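Blue tape on brown paper, does it come off clean?

kakix27 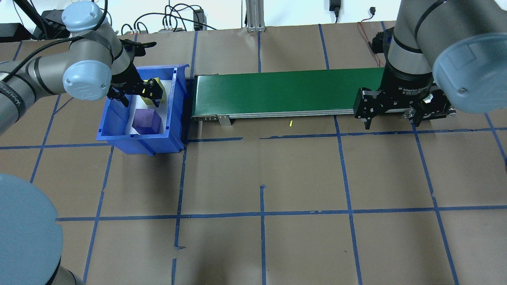
Need to redo the table covering before May, same brown paper, same grid. Last time pulling tape took the top layer of paper with it. A few of my lines went on crooked so Id like to lift just those, plus that stub near the front, and leave the rest. Any tricks?

Tilus
Hair dryer on low, pull back flat. Slow.

bredeck_32
Nah heat makes the glue gummy. Just cut new paper, its cheap

Tilus
Never had that happen. 8 tables done that way

kakix27
New paper means re-measuring every cell tho. Trying the dryer on teh stub first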